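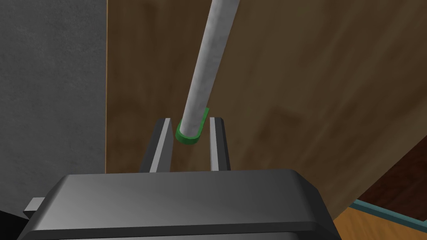

Junimby has a new place to eat, and what a treat it is! Russo opened its doors last week in the old saddler's shop on Mill Lane, and tables for the first two weekends went within a day.

Chef and owner Agata Caputo grew up near Bari and cooked in hotels along the coast before moving here with her family. Her menu is short and changes with the market -- the opening week brought orecchiette with turnip tops, slow-cooked lamb with potatoes, and an almond tart that had our table fighting over the last forkful.

The dining room seats 20, with a further eight stools at the bar, where you can drop in for a plate of antipasti and a glass of wine without booking. Bread comes from Baltis, the bakery across the road, and is delivered twice a day.

A three-course set lunch starts in November, and Agata is already planning a Sunday menu for families, with half portions for children.

Russo is open for dinner from Wednesday to Saturday. Booking is by phone or at the door, and large parties should ask for the back table by the kitchen.

15 October 2018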